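Open house at Pestine, October

We are redoing our kitchen next year, and my sister-in-law, Efa Wynne, had a flyer for the fall open house at Pestine, the cabinet and kitchen fitting firm out past the rail yard. The flyer said doors at ten, workshop tours on the hour, coffee, and a talk at 4. We got there a little after ten and stayed for nearly all of it.

Parking is on the gravel side of the building. The front lot was full of delivery vans when we arrived, and a man in a vest waved everyone around to the back. If you have trouble walking, ask at the front desk and they will let you leave the car by the loading door.

The front rooms

The building has 3,297 square feet open to visitors, according to the board at the entrance, and most of that is the showroom. The displays near the door are the expensive ones, with dark wood and a lot of lighting inside the cabinets. Efa spent a long time opening and closing a corner unit with swing-out shelves. I thought the shelves were too shallow to hold our stockpot, and the one on the sample I tried stuck on its way back in.

There is a wall of door samples, 32 of them, hung so that you can take one down and carry it over to the window. I liked this better than anything else in the front rooms. Two whites that looked the same to me on the wall were very different by the glass, one of them close to yellow. The samples have the finish and price group written on the back in pencil, so bring your reading glasses.

Kanokwan Duangkaew was looking after that area. She was patient with us and did not try to sell us anything. When I asked about matte doors and fingerprints, she told me to rub my thumb on one and look for myself. It left a mark. She said it would come off with a damp cloth and handed me one, and it did.

The kitchen in back

Past the samples and through a wide doorway is the full kitchen, and this was the part we had come for. It is close in layout to what we have been drawing at home: white lower cabinets along the back wall and a long island facing them. The island top is thick and white, and it runs down to a white end panel that goes all the way to the floor. I had been against a solid end panel because I thought it would look heavy. Next to that dark gray floor it looked fine, and I have changed my mind.

The floor itself I am less sure about. It has fine lighter streaks in it, which I think would hide crumbs well, but our kitchen gets less sun than theirs. The far end of the room was so bright from the window that I had to squint.

The cabinet doors are flat, and the handles on the left section are a vertical chrome pair. There is also a built-in appliance with a black glass front in the row. Efa likes black glass and I do not, so that discussion will continue at home.

I spent most of my time at the sink. It is a steel double, with a larger basin on the left and a smaller one on the right, set into white marble with faint gray veining. The faucet stands between and behind the two basins, tall and arched, and it looked high enough to get a deep pot underneath. A rack made of steel rods lies across the left basin from rim to rim. The right basin had vegetables and fruit in it, with a carrot, a white radish and green apples among them.

That is how I would want to use it: things waiting in the small side, the rack over the big side, and the counter kept free for chopping. At home we have one wide basin, and everything ends up on the drainboard in a heap. I had always thought of a double sink as two sinks that are both too small. Having one side clearly bigger makes a difference.
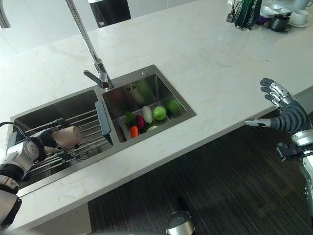
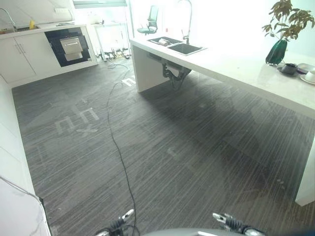
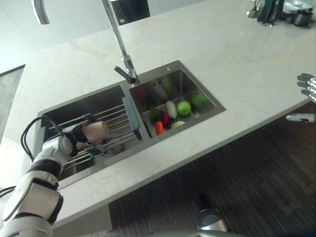
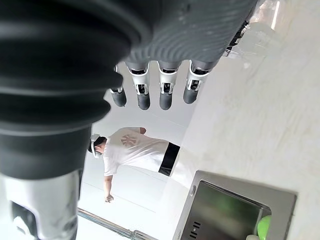 The workshop tour

We joined the eleven o'clock tour, led by Iolo Gwilliam, who runs the assembly side. You get ear protection and a pair of plastic glasses, and you stay behind a painted line. There were nine of us, including a boy who asked better questions than the adults did.

The tour starts at the panel saw, a big green Mayrhofer that takes up most of one wall. They cut a full sheet for us and let us feel the edge. Then comes edge banding, then drilling, then a row of benches where the boxes are put together. Iolo showed us the difference between a back panel that sits in a groove and one that is just stapled on. He picked up a stapled one (from an old kitchen they had torn out) and pulled it off by hand.

Drawer runners are from Skistomix. There was a bench with three grades of runner mounted side by side and a bag of sand in each drawer, and you could pull them out and push them back as often as you wanted. I could not tell the middle grade from the top one. The cheapest had a definite wobble at full length.

Stone and sinks

The stone comes in through a supplier called Fuster, and they had a table of offcuts by the stairs. Sânziana Preda from their office had put lemon juice, coffee and oil on pieces of marble that morning and covered each spot with a paper cup. We lifted the cups after lunch. The lemon had left a dull ring you could feel with a fingernail. The oil had left a dark patch. The coffee was less bad than I expected.

She was direct about it. Marble marks, she said, and people who will be upset by that should buy something else. She had quartz and a sintered material on the same table with the same three spots, and both wiped clean. I am still thinking about the marble, but Efa has made up her mind, and she picked the quartz.

Sink accessories were on a shelf next to the table. A set with a cutting board, a colander and a rack was $169. I thought that was high and did not buy it. You can get the rack alone by ordering it at the desk.

The talk

The last thing on the program was a talk on planning, given by Eluned Pritchard, who draws most of their kitchens. The chairs ran out and some people stood along the wall. She spent nearly the whole time on where things land: where the groceries go when you walk in, where a hot pan goes when it leaves the oven, where the dirty dishes sit before anyone deals with them. She asked us to go home and put a piece of tape on every spot where something gets set down in one day.

She also said that the gap between the island and the cabinets is the measurement people get wrong most often. Ours, on the drawing, is too narrow. I measured it again when we got home and we will have to take a few inches off the island.

If you go

The coffee was good and the sandwiches had run out by one. The restroom is down the hall behind the front desk. Bring a tape measure and a drawing of your room, even a bad one — they will go over it with you for free if you sign up before noon. We signed up late and have an appointment in two weeks.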